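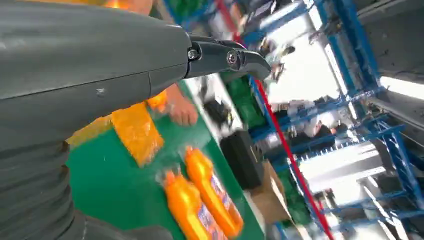
Flolura was founded to give young players in the Nurmi district a well-run place to train and compete. The organization operates youth soccer, indoor handball and a summer athletics program, and is open to any child of school age whose family lives or works in the district. Registration, uniform orders and field bookings are all handled by our own staff at the Hutis building, where new families may also ask about fees and practice times. Team packs are put together before each season - schedules, medical forms and a copy of the code of conduct - and coaches are asked to collect theirs in person.

Our history

Flolura began as 2 separate clubs that shared a single field and, for several years, a single set of goals. The soccer club played on the east side of the river and the handball club met in a school gymnasium. When the gymnasium closed, the members of both clubs voted to merge and to lease the Hutis building, which has remained our home. The athletics program was added later at the request of parents who wanted something for the months between seasons.

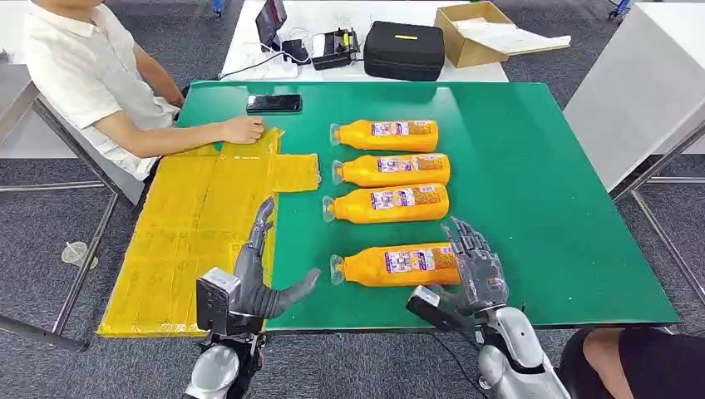 At the table, Hutis building.

Our leagues

The Flololis League is our main competition. It runs from September through May with a winter break, and is divided into three age groups. Teams in the youngest group play shortened matches on half fields, and no standings are published for them. Older teams play a full schedule, followed by a closing tournament on the Nurmi fields. Referees are trained through our own course and are paid for every match they officiate.

Match schedules are released in August. Requests for changes must be made in writing by the head coach, and the league office will reply within three working days.

Support for families

Flolura sets aside part of its sponsorship income each year for families who need help with fees, shoes or travel. Last season the fund paid out $3,000. Applications are confidential and may be made at any time - families do not need to wait for the start of a season.

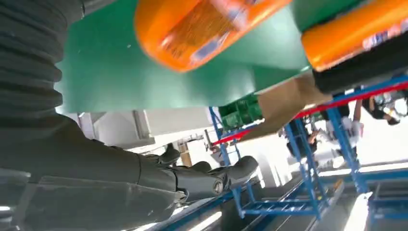

Awards from the fund cover a full season and may be renewed. A player who moves from one sport to another within Flolura keeps the award, and brothers and sisters may be listed on the same form.

Visiting us

The Hutis office is open on weekday afternoons until 6:30 p.m. during the season. Parking is available behind the building, with the entrance on the river side. Visitors attending evening practice should use the gymnasium door.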